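Repair Data Should Ship With the Product

Kohlhase publishes a 92-page service manual for its bench equipment. Fastener sizes appear on 3 of those pages. Torque values appear on none. I consider this a design defect, and it should be graded as one.

A technician without a torque value will guess. Some guesses strip the thread – others leave the joint slack. Either outcome costs more than printing a table.

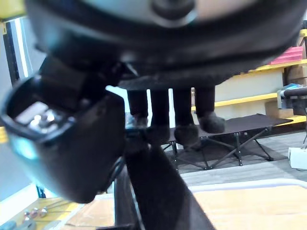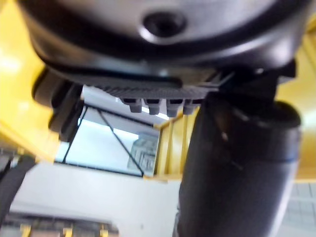 What a standard should require

Zitier and Erier both sell their fastener data separately, at 40 dollars per model. The price is modest, but the principle is wrong. Data needed to keep a machine in its rated condition is part of the machine. A purchasing standard should say so in one clause, and buyers should reject any quote that omits it.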